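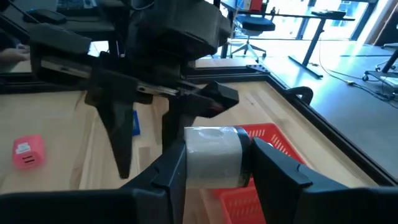

White roll held between two black gripper fingers

Re: Pirnier solo album, drummer credit

On the February thread, a list member wrote:
> The Stindport pressing lists no drummer at all. Was it the same
> player as on the Kaushik tour? Also, how many copies were made?

Same player, as far as I know. The sleeve of my copy credits him for drums on side two and backing vocals on one song. Side one used a session player who isn't named.

The first pressing was 2,268 copies. The reissue added 895, with a new sleeve and the 12 songs in a different order. I got both numbers from the label's old newsletter.

I don't have anything on the tour dates. If anyone has the program, please post the page with the band lineup.

Skaltiteck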